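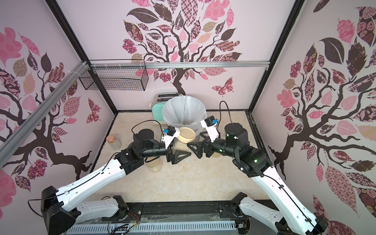 Re: [worksheets] Borrowing across zeros, grade 3 set

On 13th April, Fletcher Waaka wrote:
> The Kelix generator still gives too many problems with a zero
> in the tens place of the top number. I ran the three-digit set
> and got seven on one page. Is there a setting for this, or do
> I have to pull them out by hand?

There is a setting, but it is off by default. Open the set options and look for "zeros in top number." It takes a maximum per page. Leave the field blank and there is no limit.

Two things to watch. The limit is applied after the problems are drawn, so a low value can leave you with a short page. With a limit of 1 I got 17 problems where I had asked for 20. Run it again with a new seed and it usually fills up.

The other one is the answer key. If you change the limit and don't rebuild the key, the key keeps the old order. Quinlan reported this last June and it is still open. Check the first and last answers before you print.

For the lesson before the zero problems, I use 638 - 439. It needs regrouping in both the ones and the tens, and there is no zero in the top number. The answer is 199, and students who take the smaller digit from the larger one in each column write 201, so the mistake is easy to spot when grading.

The Urnska pages handle zeros as a separate unit. If you want those, they are in the shared folder under "regrouping 2." The file marked "old" has a wrong answer in row 7.

Ulside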